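Stillby - Household Machines: Frequently Asked Questions
Home | Tests | Letters | FAQ
Last revised 11/19/22

We get a lot of post from readers who have watched a film of a robot folding a towel and would like to know when they can stop folding towels. The replies are written by Huguette Petrenko and Magdy Hegazy, who do the testing, with additions from Emiko Mizuno on shops and workshops. If your question is about vacuum cleaners or lawnmowers, please see the separate pages, as those have been on sale for years and behave like ordinary appliances.

Can I buy a robot that tidies the house?

You can buy one that says it does. We have yet to test one that we would keep. The nearest was the Silluser, a single arm on a wheeled base, which was lent to us for 22 days. It put blocks in a bin. It put blocks in a bin very nicely, provided they were its own blocks and the bin was its own bin, and it had been shown both. Given a kitchen table with post, keys, a banana and a child's glove on it, it picked up the banana and waited.

We've said this to the makers and they tell us an update is due in December. We will look at it when it arrives.

Why is tidying so hard for them? It looks easy.

It looks easy to you after a lifetime's practice. A desk is a good test and we wish more demonstrations used one. Things lie on top of other things. A cord runs under a pouch. A chain hangs over the side of a tray and will come along with whatever you lift, or it won't. Clear plastic is troublesome as well, because a camera sees what's behind it as readily as the plastic itself, and half the storage sold in this country is clear plastic.

Then there's the matter of where things go. Your hand cream might live in the drawer, and mine might live on the windowsill for reasons I couldn't give you. A machine that has solved the lifting still has to be told all that, and telling it may take longer than putting the hand cream away.

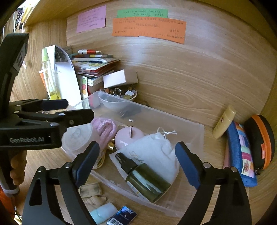 How long does a robot take to clear a table?

Longer than you would. In our own trial the Silluser took 22 minutes over a tray that Magdy emptied while talking on the telephone. Makers often speed up their films, and the small print will say so if you stop the film and look in the corner. We only quote times we have taken ourselves, from the start button to the last item, with pauses included.

The films show someone holding the gripper by hand. Is that a fake?

Not in itself. A person works through a chore with a gripper in their hand, a camera records what the fingers do, and the recording is used to teach a machine later on. It's a sensible way to go about it, and the person doing it is generally quite open that they're a person.

What we object to is the way the films get passed along. By the third or fourth sharing, the caption says "robot tidies desk" and the hand has been cropped off. Look for a sleeve. If there's a sleeve, what you are watching is somebody tidying a desk with an awkward tool, and you've learned nothing yet about what a machine can do alone.

Isn't that data worth something, though?

Probably a good deal. Abdelghani Hegazy, who has argued with us about this page since it first went up, thinks we are far too hard on it. His view is that towels, pouches and bits of string were hopeless for machines a few years ago and are now merely difficult, and that the recordings of ordinary people doing ordinary jobs are what made the difference. He may be right. We test what's in the box, and what's in the box still drops the pouch.

Could a robot sort my craft drawer or my daughter's desk?

We are asked this more than anything else, usually by someone who has just trodden on a bead.

Our answer for now is to leave it alone. A desk of that sort mixes stiff things with soft ones. Felt and yarn change shape when you squeeze them. Fleece will fold around a fingertip and stay there. Crumpled paper looks like rubbish and may be, or may be wrapped round something that matters a great deal to a nine-year-old. And beads are simply too small for most of the two-fingered grippers we've handled, which are happier with something the size of a mug.

Emiko tried the Silluser with a ball of wool. It lifted the wool, carried it across to the box and let go, and the wool came back with it. She tried again with the same result. To be fair to the machine, it had got the direction right.
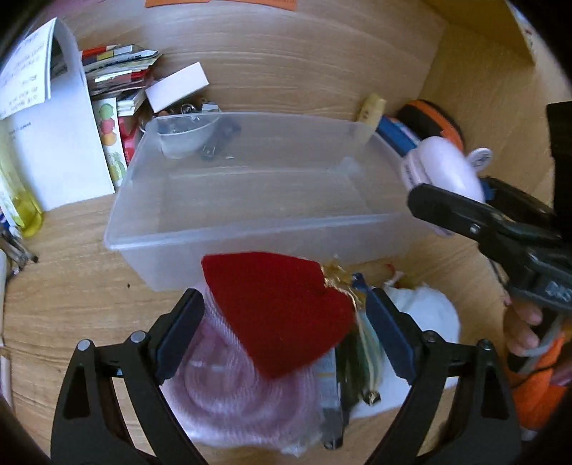
Desk tidying by hand-held gripper: the fingers stand open around a red felt heart, with a second gripper in use at the right.

Would two arms be better than one?

For tidying, yes, very much. One arm can pick up a box. It can't hold the box still and open the lid, or steady a bag while something goes into it, or keep one thing out of the way to get at the next. You do all this without noticing, and you'll notice quickly if you try clearing your own desk with one hand in your pocket. (Do try it. It's the cheapest robot test there is.)

The trouble is that 2 arms cost more than one, weigh more, and have to be kept from hitting each other. The two-armed machines we have seen at shows went slowly, and there was always a member of staff standing within reach of the off switch.

What about shops and workshops? Surely they're further ahead.

They are, with a catch. Emiko spent time at Trultstead, a small packing shop that puts together gift boxes, and the arm there does one job properly: it takes a filled box from the belt and stacks it. Every box is the same. The belt is the same height each morning. The light doesn't change.

Filling the boxes is done by people. Pierina Ferraro, who runs the packing bench, had the arm try it over one slow fortnight. Soap was fine. Candles were fine after some adjustment to the grip. Ribbon was a waste of everyone's time, and anything in a drawstring bag tended to go in upside down with its strings over the side, so that the lid wouldn't shut. She sent the arm back to stacking and says it's earning its keep there. She has no plans to move it.

So "robots are already doing this in industry" needs a second question after it, and the second question is: doing which part?

What is the Huenchumán, and should I wait for it?

It's a gripper with softer fingertips, announced by a small firm that has so far shown it on a stand. The idea is that padded, ridged fingers hold odd shapes without crushing them. We think the idea is sound. Plenty of others have had it too.

We haven't been lent one. The brochure says it will handle "over 400 everyday objects", and we have asked for the list. If the list turns out to contain a large number of cups in different colours we shall report that here. Don't put off buying a set of drawers on its account.

My mother has arthritis. Would any of these help her?

We wish we could be more cheerful. The people with the best reason to want such a machine are the ones least able to put up with it going wrong, getting down on the floor to fetch what it dropped, or ringing a helpline. At present we would spend the money on a long-handled grabber, a tray with shallow sides so things can be seen and reached, and a few hours of human help. If you have found something that works for a relative, please write to us, as we have very few letters of that kind and would print more.

Is it safe to leave one running while I'm out?

We wouldn't. None of the machines we've tested did anything alarming, but the Silluser did shut a phone charger in a drawer and went on pushing. It would have stopped by itself in time, according to the manual. Huguette stopped it first.

Keep it away from medicines, glass, anything with a blade, and necklaces. Fine chain catches on screw heads and hinges, and we've had to take a finger off with a screwdriver to get one back.

How do you test them?

On our own tables, with our own mess. We don't lay things out specially. Each machine gets the same 2 jobs: clear a kitchen table after breakfast, and put away the contents of one desk tray. We allow the maker to set it up beforehand and then ask them to leave the room. Some have declined on those terms and we list their names on the Tests page.

You're always negative. Will you ever recommend one?

Gladly, when one puts away a tray of odds and ends in a home it hasn't seen before, without a helper, and in less time than it takes us to get cross. We said much the same about robot vacuum cleaners and then we bought one.

Can I send you a film of a robot doing chores?

Please do, through the Letters page. Tell us whether it has been speeded up and who filmed it, if you know. We can't reply to everyone.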